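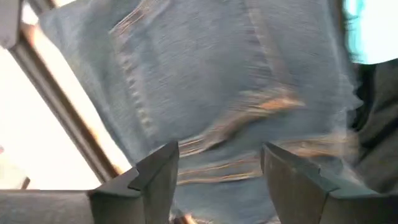
*Two grey fingers, one lot of denim.*

# The Robot That Wants Your Laundry

You have probably been told to tidy your clothes away. You have probably said "in a minute". Grown-ups have been hearing "in a minute" for a very long time, and some of them have now gone off and built a machine.

The machine comes in a kit called the Nedunness. It is sold to schools, clubs and workshops, and it has one aim in life: to pick up clothes and put them where they belong. It doesn't do homework. We checked.

## Why is cloth so hard?

Picking up a brick is easy for a robot. A brick is the same shape on Monday morning as it was at bedtime. Jeans are another matter. Drop the same pair of jeans 200 times and you get 200 different heaps.

Look for the orange and yellow stitching in the picture at the top. You know straight away that lines of thread like that are seams, where pieces of cloth join. A robot has to learn it. To a robot, a seam, a fold and a shadow can all look like a dark line with something next to it.

Then there is the pinch. The gripper (that's the robot's hand) has just two fingers, and they have to close on the cloth and nothing else. Pinch too little and the jeans slide off. Pinch too much and you've picked up the jumper underneath as well, and now you have two problems.

**Try it yourself:** put on a pair of thick oven gloves, shut one eye, and fold a T-shirt using one finger and thumb on each hand. Be polite about robots afterwards.

## What's in the kit?

The kit comes in 357 parts, counting every screw. There is an arm, a gripper, a small camera that rides along near the gripper, and a program called Zadau that decides what to do next. Zadau learns by copying. A person moves the arm through a job again and again, and the program saves each go. The makers suggest 2000 goes before you expect much. Your parents managed with fewer, but they did shout.

The camera near the gripper sees cloth very close up. It's handy for finding an edge, and hopeless for finding the bathroom. So the kit also has a second camera that stays still and looks at the whole table.
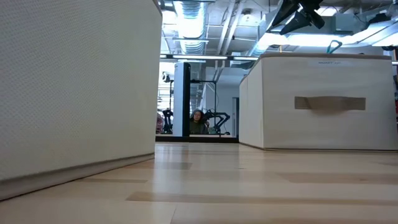

*A gripper above a fabric bin, as the camera that stays put sees it.*

From back here you can tell how big the bins are compared with the gripper. Soft bins are a good test, as their sides can bend if the robot bumps them. The one on the right has a strap handle on the front, which is one more thing for a gripper to catch on if it comes in too low.

## Is it any good?

Ysaline Lacroix runs the after-school club in Gultton, and she has had a Nedunness since March. "It is slower than any child I've met," she told us, "and I have met some very slow children." Her club likes it all the same. They have named theirs Brunet, and they cheer when it gets a sock.

We'd give it high marks for patience and low marks for speed. The instruction book is clear, apart from page 2, which seems to have been written for somebody who already owns the robot. You will need an adult for the wiring, and a big table.

## Words to know

**Gripper:** the part of a robot that holds things.

**Seam:** a line of stitching that joins two pieces of cloth.

**In a minute:** no robot has yet learned to say this. Give it time.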